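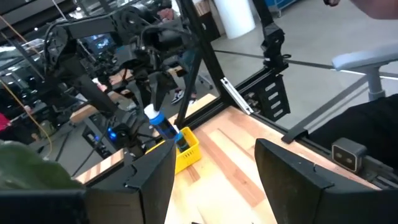

Yellow slotted basket on a wood tabletop

Sellilham Kitchen Share: Frequently Asked Questions

Who can book?
Any adult member. Membership runs for a year from the day you join.

How long is a session?
Four hours. Saturday mornings fill first, so book those early.

Can I sell what I make?
Yes, if you hold a food handler card. Send a copy to Morena Bassi before your first session.

Is there storage?
Dry shelves only. Each member gets one shelf. Label everything with your name and the date.

How many guests can I bring?
Two. They have to sign in at the door.

What does it cost?
Membership is $200. Sessions are billed monthly.

What if I need to cancel?
Cancel online by 6 p.m. the day before. After that the session is charged in full.

Are you open in July?
Yes, except the first week.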